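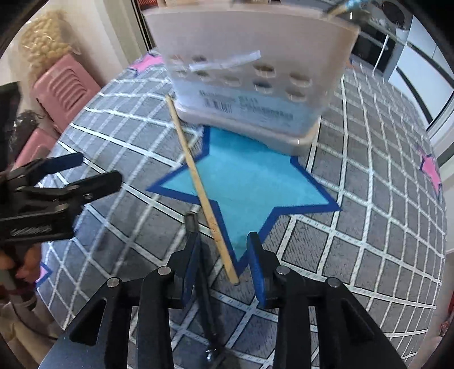

# Chapter 5: A Visit to Kakoro

Before you read this chapter, think about the last time you put away the spoons after a meal. How many decisions did you make?

Our class visited Kakoro in February, on its open day. We expected big machines behind a fence. The work we met was done with black grippers on a table with a grid cloth, and the task was a holder for kitchen utensils.
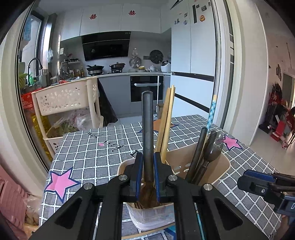

A long, thin object is difficult for a gripper. If the two fingers close too high, the object can swing. The guide told us that Kakoro keeps 2,432 recordings of this one task, and that each visitor group may add a few more.

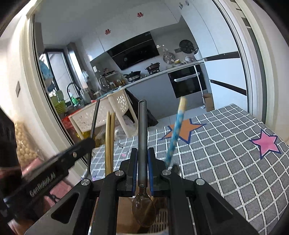 In section 5.1 we study how two fingers hold a round handle. Section 5.2 compares the Kakoro method with the older one from Holow.

**Key words:** gripper, jaw, grasp, recording

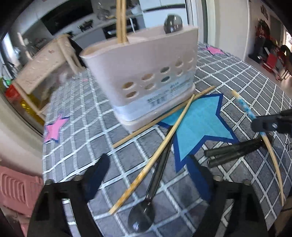 **Before the next lesson:** write down, in order, every movement of your hand when you take one chopstick from a table and put it in a cup.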